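Kellidlow block-sorting trial extended, but sums remain unclear

A scheme to sort wooden offcuts and play blocks by colour at the Kellidlow reuse depot will carry on until August, its backers at Fliltness have confirmed, although they have yet to say what it has cost.

Fliltness, which supplies refurbished toys to nurseries under the Nanach label, claims that 1,499 blocks passed through the depot in the first 10 weeks, and that 1,070 of them were fit to go out again. That leaves more than 400 unaccounted for in the two-page summary it handed round. Were they split, stained, or simply the wrong size? The summary doesn't say.

Nor does it explain why colour should come first. Nurseries that take the sets have asked mostly for matching sizes, and a child building a tower is unlikely to care whether the bottom layer is all green. Fliltness says single-colour sets are "easier to present" — a point about shelves, one suspects, more than about play.

Dauda, the firm that runs the depot, has promised fuller figures before the summer. It made the same promise at the start of the year. In the meantime the work goes on a few blocks at a time, reds and greens together in a grey bin with sloping sides.

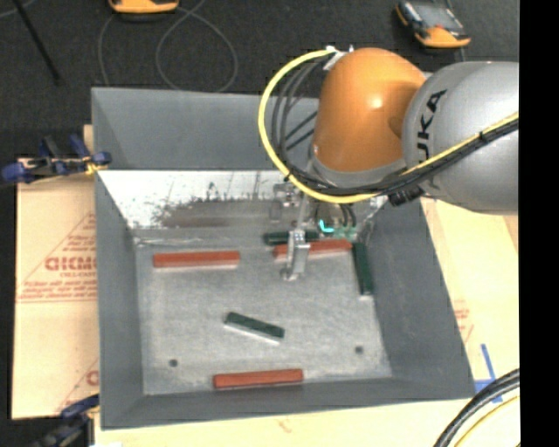

One nursery manager who has had 2 of the sets since spring said they were decent enough, but that she had paid nearly as much as she would for new ones and would want a better price before ordering again. She would also like the sets to come with lids.

Fliltness said prices were under review. Nurseries wishing to return incomplete sets can leave them at the depot's side entrance until 4pm.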